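2024-03-03

Sunday, quiet building, coffee from home. I promised Nighat a shopping list for the second bench before the April order goes in, and I've been putting it off because every time I sit down to write it I end up tidying cables instead. So this is me thinking it through on paper. Scribble in the margins if you disagree, the pen is on the string.

Where we stand: the pot for small stuff is 2000 dollars, and that has to cover everything that isn't an arm. The arms themselves come out of the Clileleck money and are a separate headache (Nighat is handling the quote, bless her). What I have to find is the table, the frame, the lights, the bins, the clamps, the cables and whatever we forgot last time, which if I go by last time is plenty!

My first instinct was to just copy the bench we've got and order everything again line by line. I pulled up the old Traltgate order to do exactly that and got stuck on line one, the tabletop. Do we want another wood one? I like it. It's kind to the grippers when I get the height wrong, you can put a pencil mark on it, and it doesn't throw light back the way that shiny white desk did. On the other hand the butcher-block kind has gone up in price and it is a beast to carry up the stairs. Leaning toward wood anyway. Taner of the future, get someone to hold the other end.

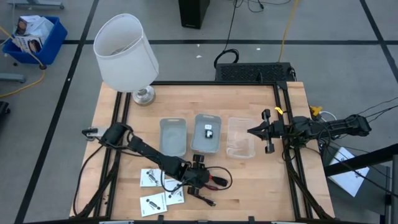

The two-arm bench, bins across the middle, cards down at the front left.

Frame next. Black extrusion again, no question, because all our brackets fit it and I have a drawer full of the right nuts. What I'd change is the length of the side rails. I keep wanting to slide an arm mount a little further along and running out of rail, so I've asked Değirmenci for a price on longer pieces, cut to size. They do the cutting in house and they answer email, two things I've come to value a lot. If it comes back silly I'll get stock lengths and cut them myself and complain about it here.

Clamps: 70 dollars for a set. I know, I know. I tried the cheap ones in January and two of them walked off the rail by lunchtime, so I'm done being clever about clamps.

Bins. I'd like the new bench to have the same bins as the old one, in both the grayish and the clear kind, so that a task we've set up on one table can be moved to the other without fiddling. The clear ones are the awkward ones and that's exactly why I want more of them. Skollotmont has them at 19 dollars each, and it's a fair bit less if we take a full carton, but then where do we put a carton? Nighat says under the stairs. Under the stairs is already full of my other good ideas.

Lamp: people keep asking why there's a household lamp on the budget. It's a thing to have on the table, it has a big pale shade and a metal foot, and I like a bench that has some ordinary stuff on it. Any lamp will do. I'm putting one down and we can argue over the shade.

OK, cables, deep breath. This is where the last budget went wrong. I'd put down one line that just said "cables" with a hopeful number next to it, and we blew through it in the first week and then kept buying singles at full price from the shop on the corner. I don't want to do that again, so this time I've gone through the whole thing lead by lead, power first, then data, then spares.
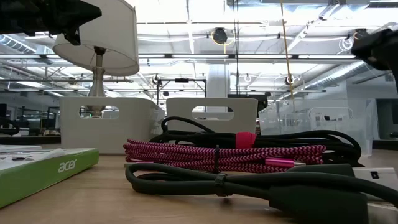
By Taner Bayram

I came out at 40 cables for the new bench with spares included. Sounds mad, I know, but go through it yourself with a mug of something and see where you land. Every motor chain wants its own run, every camera wants one, and then there's the extension for the thing that turns out to be just out of reach (there is always one). I've budgeted for two lengths only, short and long, so that we can swap them without reading labels.

A few things I've decided about cables while I'm at it:

Braided ones for anything that gets handled a lot. They cost more, but they coil nicely and I can spot a colored braid across the room, so the loud ones get my vote.
Ties and straps go on the list as a proper line. We always "have some" and then we don't.
No more mystery plugs. If it doesn't say what it is on the order, it doesn't get ordered.

Nighat's counter-proposal (she left it on a sticky note on my monitor) is to hold back more than a quarter of the pot and spend it in the second month, once we know what annoys us. I grumbled, then I thought about all the money I spent on that rolling shelf, and I think she's right. So the list gets cut to the things we need to get the arms bolted down and moving, and the rest waits.

Which brings me to the bit I keep going back and forth on, whether to buy duplicate props. Right now the printed cards and the odds and ends we put out live at one bench, and if both benches are running we'll be stealing from each other all day long.

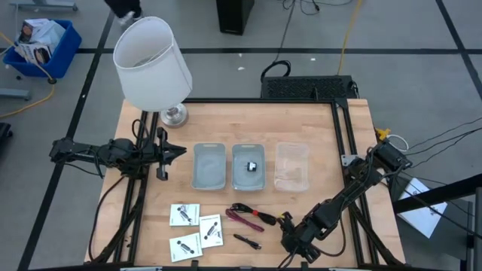 Cards are easy, I can print another set for next to nothing. The small parts are trickier. If I buy them now I'm guessing at tasks we haven't written yet, and if I wait we lose a week to shipping just when everyone's keen to start. For the moment I've put a small lump sum against "props, misc" and Nighat can shout at me about the misc.

Still open:

Rail price from Değirmenci, chase if nothing by midweek.
Ask Skollotmont if they'll split a carton.
Measure the doorway again before I order any tabletop. I wrote the number down somewhere and it wasn't in this notebook.
Power strip for the new bench, wall side or window side? Nighat to pick, she sits closer.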